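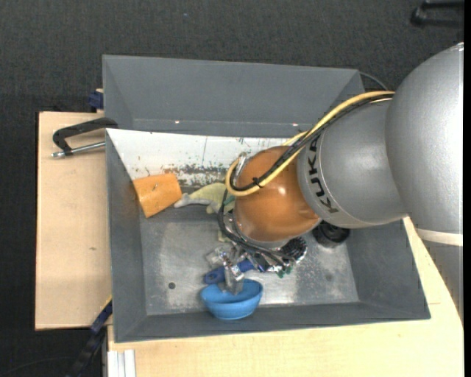 Jitport Family Dental - Practice Meeting
Minutes, February 2018
Present: Dr. Munteanu (chair), Chanida Thepsuriya (front desk, minutes), both hygienists, Dr. Wattanapong from item 3 on. Apologies from the billing office.

1. Last minutes
Approved, one fix. The November recall figure was active patients, not appointments. Corrected in the binder.

2. Recalls
1241 active patients on the list. 113 overdue for a cleaning by more than a year. Chanida has printed the list, split by last name. Hygienists to call A-K and L-Z when a chair is empty. Leave one voicemail, then a postcard. No third try. Dr. Munteanu wants notes put in the chart every time, even if it's just "no answer." Old postcards still have the previous fax number, use them up anyway, patients don't fax.

Question whether to call people who asked for records to be sent elsewhere. No. Take them off.

3. Missed appointments
12 no-shows last month, mostly the early slots. Talked about a fee again. Dr. Wattanapong in favor, Dr. Munteanu not, says it costs more in bad feeling than it brings in. Left as is for now. Agreed: two reminders, one a week ahead and one the day before. Text if we have a cell number, otherwise phone. Anyone who misses twice goes on the short-notice list and doesn't get a first slot of the morning.

Chanida to check which patients never signed the text consent. Form is in the new patient packet but not in the old one.

4. Scheduling software
Trenska trial ends soon. Front desk likes the day view, hates the way it prints. Doesn't block out lunch unless you do it by hand each week. Double booked the hygiene room twice. Tusenance quote came in, higher, but training is included and they move the old charts over. Dr. Munteanu wants to see the family booking screen before she decides, ie can you put three kids back to back without opening three windows. Demo to be set up. Ask both about month to month. 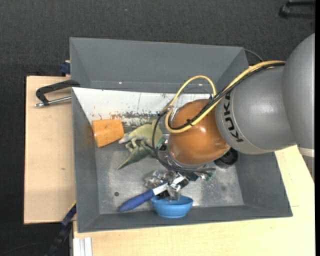
Also ask what happens to our data if we leave. Last time it took weeks to get an export and half the phone numbers had no area code. Dr. Wattanapong would like x-rays to open from the same screen, Trenska says that is extra, did not say how much. Chanida to get it in writing.

5. Waiting room
Complaints about the wait on school holidays. Agreed to tell people at check-in if we are running more than 15 minutes behind, and offer to rebook. Kids' corner needs new books, the old ones are falling apart. Radio stays low. Coat hooks by the door loose again, landlord has been told.

6. Sterilization log
Two days with no initials. Whoever runs the last load signs, no exceptions. Spore test strips reordered. Hygienists asked for a second clipboard so the log doesnt wander between rooms. Approved.

7. New patient forms
Still too long. Cut the second page of insurance questions, we ask all that on the phone anyway. Keep medications and allergies on the front where they get read. Dr. Wattanapong wants a line about jaw pain and night grinding. Draft to be passed around, comments back to Chanida in writing please, not in the hallway.

8. Vacation requests
6 requests in so far, two of them for the same week. Hygienists to sort that out between themselves before next meeting, otherwise Dr. Munteanu decides. One of the two doctors has to be in at all times for emergencies.

9. Other
Night guard lab is slower than it used to be, quote patients three weeks. Nitrous tank check due, Dr. Munteanu to call. Somebody is leaving the break room fridge open. CPR renewals, bring your cards so copies can go in the file.

Carried over: outside sign, parking spaces in back, gloves supplier (samples in the small size didnt fit anyone).

Next meeting same time next month, lunch provided. Tell Chanida if you don't eat meat.

Minutes: C. Thepsuriya
Copy to: Dr. Lăcrămioara Munteanu, Dr. Wattanapong, billing, break room borad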